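Workshop Group to Open Its Two-Arm Robot Simulator to Home Builders

LIVSIDE, January 14, 2018 — The Brestance shared workshop will release the simulator it built for its two-arm home robot project, along with the build notes for the robot itself. The files will be free to download and may be changed and passed on by anyone who keeps the credit line.

The project is called Nastard. It started in August as a bench build at Brestance, where members rent space by the month and share the tools. The aim is a robot with two arms that can pick up small household things from a table and put them somewhere else. It is meant to be built by people with a drill press, a soldering iron and a spare room.

"We were breaking fingers," said Lautaro Henríquez, who leads the build. "A gripper would come down too fast, hit the table, and we would lose the evening to repairs. So we put up a simulated room and moved the early work there. Now a bad move costs a restart."

The simulated room has a table, a long work surface, walls, a plank floor and a set of small objects. Members drive the arms in it from an ordinary desktop computer. They can watch from the robot's body or from a view at the gripper, and can save a run and play it back.
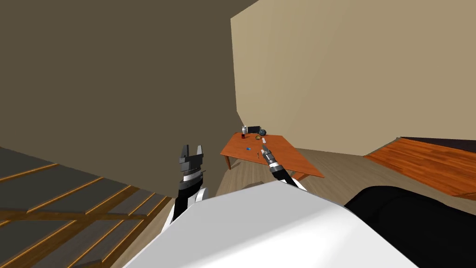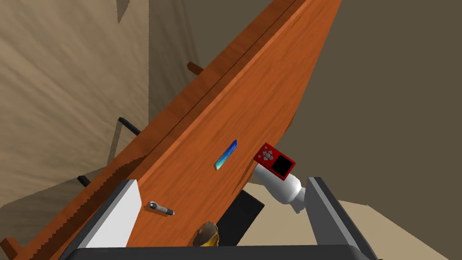
The Nastard simulator: the table from behind the robot's body, and a closer view between the gripper fingers.

The release covers 135 object models. Members made most of them by measuring things they had at home, and the rest were drawn from scratch. Each model comes with a weight, a friction setting and a simple outline that the software uses to work out contact. The outlines are kept rough so that the program runs on older machines.

Estela Rivadeneira wrote most of the contact code. She said the group spent more time on friction than on anything else.

"Round things rolled forever at first," Rivadeneira said. "Bottles slid like they were on ice. I weighed every item in my kitchen drawer and dragged them across a board with a spring scale. It took most of a month — and I still don't like how the soft things behave."

Cloth, sponges and anything else that bends are left out of this release. So are liquids. A bottle in the simulator weighs the same from start to finish, and tipping it over spills nothing.

The group has logged 1,133 simulated runs since August. A run begins when the objects are placed and ends when the operator stops it or the program does. All of the logs are included in the download, with the failed runs left in. A text file explains the layout of each log and lists the known faults, among them a timing error in the earliest files that makes the left arm seem to lag behind the right.

The physical robot is further behind. One arm is assembled and moves under power. The second has its shoulder and elbow joints in place, and the wrist is waiting on a bearing. The body shell has not been made yet and its shape may change once the wiring is settled.

Parts for the physical arm come from several sources. The motor mounts were cut at Domínguez, a metal shop next door to the workshop, which let the group use its offcuts. The drawings in the release give hole spacing in both inches and millimeters. Henríquez said builders should check the mounts against their own motors before cutting anything.

Members have also started a list of places where the simulator and the physical arm disagree. There are 9 entries so far. The largest is cable drag: the cables on the finished arm pull on the elbow near the end of its reach, and the simulator has no cables. The next is the table. The simulated one stays put, and the one at Brestance shifts when the arm pushes down on it. It has since been clamped.

"People should read that list before they order motors," Henríquez said. "If you tune everything on the screen and copy the numbers over, the elbow will sag. Ours did."

The download includes the simulator, the object models, the run logs, the drawings for one arm, a parts list and a short guide to setting up a first run. Drawings for the body and the second arm will follow when those parts have been built and checked. No date has been set.

Builders who want printed drawings can pick up a set at the Brestance front desk. The first 80 sets are free, and after that the workshop will charge the cost of paper and binding. Drawings are not mailed.

The group will answer questions about the release at its regular build nights, which are open to nonmembers. Visitors may bring their own grippers to try on the finished arm. The mounting plate takes four screws, and the pattern is on the first page of the drawings. Children need to come with an adult, and eye protection is handed out at the door.

Reports of faults in the simulator should include the log file from the run and the name of the object being handled. Rivadeneira is handling reports on contact and friction. Henríquez is handling everything to do with the arm, motors and mounts.

About Brestance

Brestance is a member-run shared workshop in Livside with areas for wood, metal and electronics. Members propose their own projects and pay for their own materials. Nastard is its first robot build.

Contact

Lautaro Henríquez, Nastard project lead
Brestance shared workshop, Livside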